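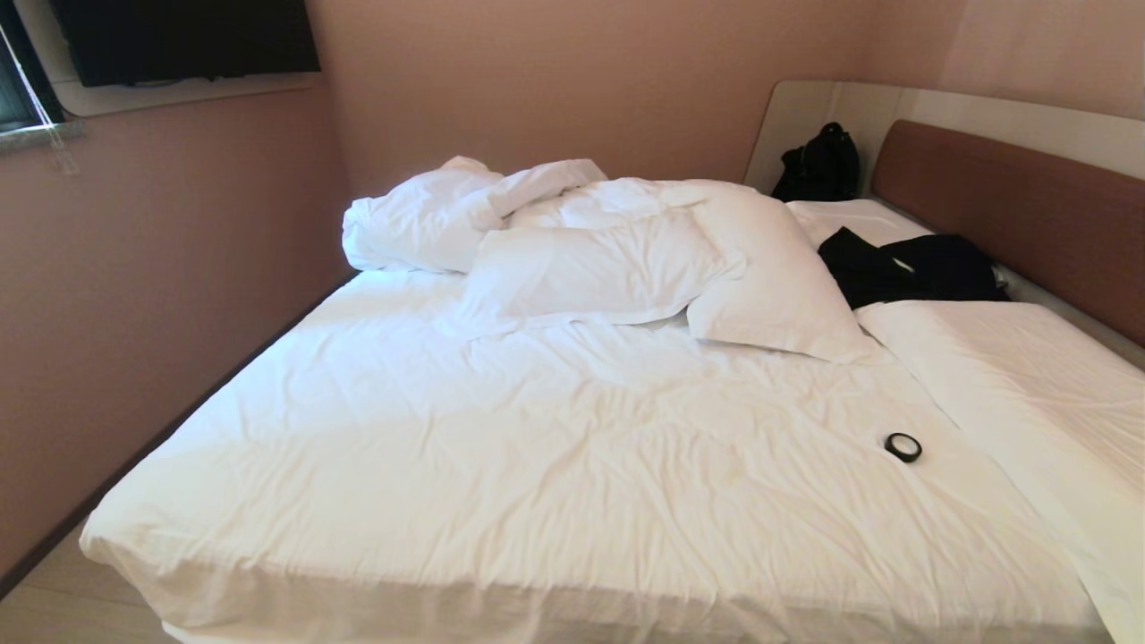 Issue 11, page 8

Kutent bed-making arm kit: is it worth building at home?

I've been wanting a robot that makes the bed ever since I moved into a place with a duvet this big, so when Kutent put out their kit in July I ordered one pretty much the same night. It's sold as a weekend build. Mine took 2 weekends, plus a couple of evenings of muttering, and I did all of it in the bedroom (my back room is full of bikes).

First the good stuff! The joints go together beautifully, the printed manual is clear, and the screws come bagged by step. The wiring is where it gets fussy. The cable clips are junk, so buy a roll of black tape before you start and keep it within reach. Mine pretty much lives on the duvet.

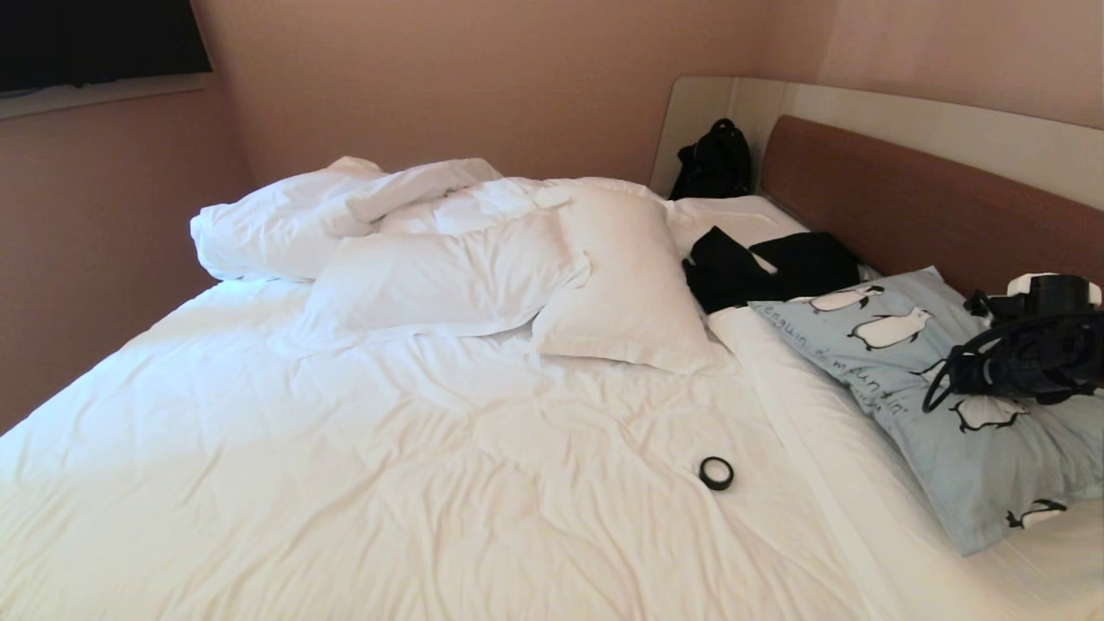
Pillows, penguins and the tape.

Software next. The setup program found both motors right away, but teaching it what a pillow is takes patience. The kit wants plain white bedding to begin with, and patterned pillowcases are listed as "advanced" in the manual, which I ignored, obviously. Mererid Lewis over at the Sturkport workshop built the same kit and told me to run the slow profile for the first 2,000 cycles. I wish I'd asked her sooner, the default speed is way too grabby for a soft duvet.

Compared with the Pugh kit I built before it, the Kutent is stiffer and quieter, and I like the gripper pads a lot more. The Pugh had better cable routing though, and a proper carry case.

I'd give it 8 out of 11 on my usual silly scale. If you've never soldered anything, go for the Kusau starter set first and come back to this one.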